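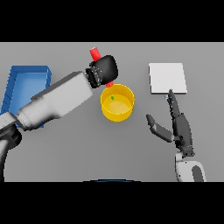
Written by Radoslava Kadlec for the Corkard owner's guide
Section 4: Waking the car up after storage
Last revised 15 March 2022

If you followed Section 3 back in the fall, your old car has been sitting quietly under its cover with the Corkard maintainer clipped to the battery. I know how tempting it is on the first mild morning to pull the cover off, turn the key and go find a nice empty road. Please give yourself an afternoon first. Most of these steps are small ones, and a few of them are rather pleasant if you bring a cup of coffee out to the garage with you.

Before you start

Put the car in park, or in gear if it has a manual transmission, and chock the rear wheels. Open the garage door all the way and leave it open.

CAUTION: Never run the engine in a closed garage, even for a minute.

Disconnecting the maintainer

1. Switch the Corkard off at the front panel and wait for the green light to go out.

2. Unplug it from the wall.

3. Take the black clamp off first, then the red one, and hang both leads on the hook so they don't end up underfoot (mine did, two years running).

4. Look over the battery posts. If you find a white or greenish crust, put on gloves and eye protection and clean it off with a stiff brush and a little baking soda in water.

NOTE: If the fault light is blinking, write down the code before you unplug anything. Code 323 means a poor connection at the clamps. Code 462 means the battery would not hold a charge, and it should be tested at a shop before you rely on it.

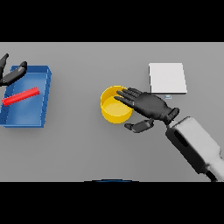
Marek Pešek wrote to us that his car showed 323 all through January, and that he had bought a new battery before he thought to sand the paint off the bracket where he'd put the black clamp. The old battery was fine, he says, and he would like the next owner to check the bracket first.

We've taken his advice, and it goes in here as step 5.

5. If you saw code 323, make sure each clamp was gripping bare, clean metal. Reconnect, wait 20 minutes, and see whether the code comes back. Then repeat steps 1 to 3.

Fluids and tires

6. Check the oil, coolant and brake fluid. Low brake fluid after months of sitting usually deserves a look behind each wheel for a leak, so don't just top it up and hope.

7. Set the tires to the pressure in your car's handbook. Look closely at the sidewalls for cracks while you're down there, and don't forget the spare. 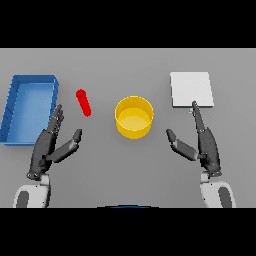 8. Press the brake pedal firmly several times. It should feel high and solid. If it sinks or feels spongy, stop here and have the brakes seen to before the car moves.

First start

9. With a carburetor, pump the gas pedal once or twice to set the choke, then crank for no more than ten seconds at a time. Let the starter rest between tries.

10. Watch the oil pressure gauge as soon as the engine catches. If it doesn't rise within a few seconds, shut the engine off.

11. Let the car idle until it runs smoothly, and check the floor underneath for drips.

CAUTION: Keep sleeves, scarves and long hair away from the fan and belts.

12. Keep your first drive close to home and under 40 miles an hour. A slight thump from the tires often fades as they warm up. If it's still there when you get back, have them inspected before you take the car on the highway.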